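Jendbridge Evening School
Seeing and Drawing, handout 4: Edges, hard and soft
08/12/2024

Welcome back, everyone, and thank you for bringing such a lovely pile of sketchbooks last time – I did enjoy going through them on the train home to Gutonstead, and there was hardly a dull page among them. This week we leave outlines behind for a while and think about edges, meaning the places where one tone stops and another begins.

A hard edge is a sudden change, such as a dark jug against a sunlit window. A soft edge is a slow one, and the softest of all we call a lost edge, where two neighbouring tones are so close that the eye slides from one thing into the next without noticing. Beginners tend to draw a firm line there anyway, knowing perfectly well that the object must stop somewhere!
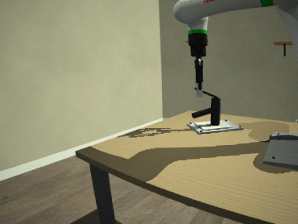

Fig. 2. Pale form, grey wall: a soft edge towards the upper right. Computer rendering.

Do try squinting, which sounds silly but helps a great deal. Half close your eyes and the small tones melt together, and whichever edges are left standing are the ones to draw firmly. The rest can be smudged with a finger or simply left alone.

For next time, please make 2 small tonal studies of something white on a pale cloth, spending 30 minutes on each and using no outline at all. Page 133 of the course reader has some help with shading if you get stuck. Soft pencils, please, and bring your putty rubber.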